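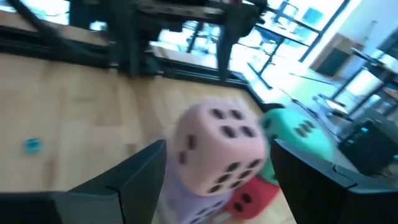 Two years of robot arms at Prosden, from someone who used to do the sorting by hand. A few posts on what changed for us.

We take back board game parts, check them and put them into kits again. Before the arms, six of us stood at one long bench and did 3000 pieces a shift. My wrists were bad by June every year.

Now the arms do a lot of the picking and we set up the work, watch it, and fix what goes wrong. Two of the six moved to returns. One left. Three of us are still in the room.

Foam dice were the first job we gave them. A big soft die is easy to grab. Several at once is harder — they press on each other. 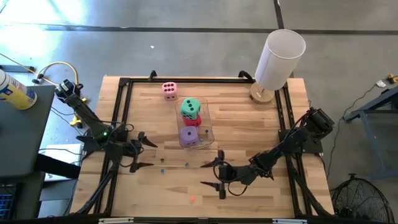 Two arms, one clear bin. Foam dice first, small stuff after.

The small pieces are where I still earn my pay. Beads roll. Sewwandi Bhattacharjee keeps the error sheet, and of the last 200 misses she wrote down, 88 were beads.

Pay came up a lot at the start. Rizwan Haque asked for the new job titles in writing before anyone trained on the arms, and we got them. Same hourly rate for the first year, then a small raise. I would have liked more.

What I miss is the talking. At the bench you talked all day. Now one person is at a screen and another is at the table, so you save it for lunch.

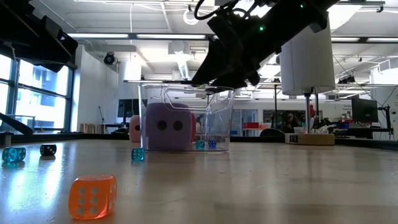
Gripper over the bin. Lavender foam die inside, two small ones next to it.

The Tivomlow kits are next, 782 parts in each. Management wants the arms on all of it. We asked to keep the final check with people — they said yes for now.

If your shop is about to get arms, ask early who writes the error sheet. It should be someone who did the job before.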